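Teaching Two Arms to Clean a Bucket: What Our Examples Were Worth
Final report, Robot Learning Project, Conisbridge
Asmaa Benjelloun and Othmane Abdel Hamid

1. What we were asked to do

The assignment was to collect demonstrations for a two-arm task and train a policy on them. We picked bucket scrubbing. A brush has to be held, turned and pushed against a wall that curves away from it, and the dirt moves while you work. Othmane thought this would make a rich data set. I (Asmaa) thought it would make a messy one, and I still do.

The course handout says that more demonstrations give better results. We took that as a claim to test. We recorded 426 episodes and then tried to find out how many of them taught the policy anything.

2. Recording

Both arms were driven by hand, one operator for the pair. An episode started with the brush in the bucket and ended when the operator pressed the pedal. We never agreed on what "finished" meant until December, so the early episodes end at very different points. Some stop after a few strokes. Others go on until the operator got bored.

The hardest part to demonstrate was the grasp. The left gripper takes the end of the brush handle and the right comes in from the other side, with the rim of the bucket in the way of both. If the left arm goes in too steep, the right one has no room. We each solved this differently. Othmane brought the arms in together, and I waited for the left to settle first. A policy trained on both of us gets two answers to the same question, and ours would often stall above the rim.
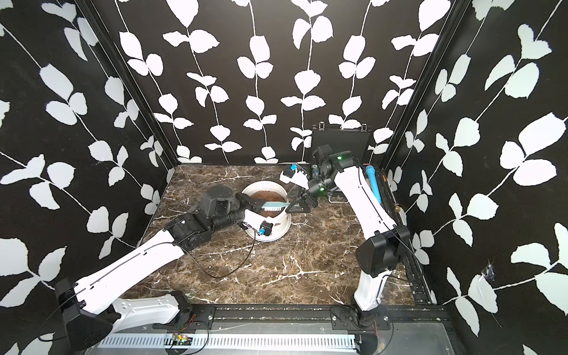
3. Which episodes we kept

We used Wiklow to tag the episodes. Its automatic filter flags recordings where the arms sit still for too long, and it flagged nearly all of mine, including the good ones. We turned it off and watched everything ourselves, which took most of two weeks.

After removing the dropped brushes, the tipped buckets and the episodes with no clear ending, we had 200 left. We are not fully sure of that selection. The two of us disagreed on a lot of episodes, and the tie was usually broken by whoever was less tired.

4. Results

We trained once on the full set and once on the reduced set, with the same settings. The reduced set did better at picking up the brush. Neither did well at scrubbing. The arms learned to make a scrubbing motion, but it had little to do with where the soil was, and a patch on the wall could be left alone through a whole trial.

Our supervisor suggested the soil is too hard to see from the wrist cameras. That may be so, but we did not test it. It could just as well be our demonstrations, where we often scrubbed by habit and did not look much either.

5. What we would not claim

We would not claim that 200 episodes are enough, or that careful sorting beats collecting more. We ran each policy for only 7 trials, and one lucky run would change the comparison. We also changed the starting spot of the bucket very little. Whatever the policy learned, it learned for one bucket in one place.

If another group takes this over, they should write down the start and end conditions before recording anything, and have both operators practice the same grasp. We would also like to see a score for how clean the bucket is. Ours was a yes or no from the person standing closest.

Related reports
Folding Towels with Uneven Demonstrations
Georgiev Bench: Notes on Camera Placement
Does the Flendano Simulator Help with Contact Tasks?
Operator Fatigue in Long Recording Sessions

Contact the project office | Copyright Conisbridge Student Reports | Back to top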